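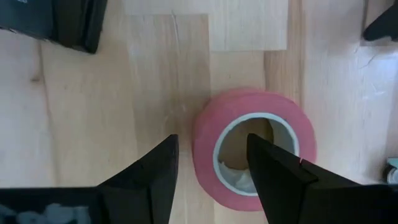 Dovik has a new release of its two-arm sorting kit, and we have been running it on small office supplies since June. The kit ships with two arms, a pair of tapered two-finger grippers and the Filard control software. Calibration took 66 minutes. Tape rolls need the fingers opened wide before descent; clips need a slow close.

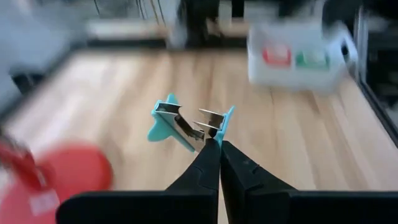 Bilyk wrote in to ask whether thin plastic parts slip at the default grip force. They did in our trials, until we cut closing speed to 70 percent.

Bins are defined in software, one per item class – tape, clips, blocks – and can be redrawn between runs.

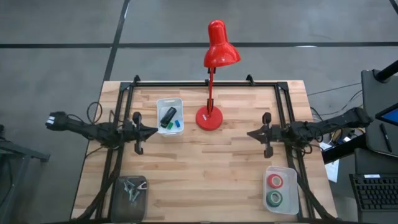
One reader reports that redrawing a bin while an arm is moving halts both arms, and would like a warning first. Dovik lists this as open.

The kit costs $1070 a month, with a minimum term of 7 months.

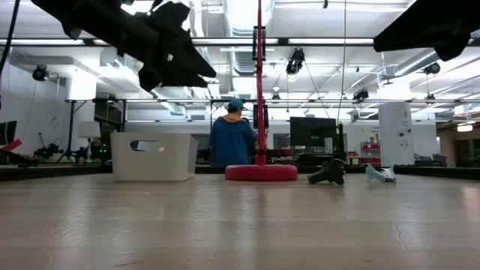 Tabletop with bin and small parts, lab behind.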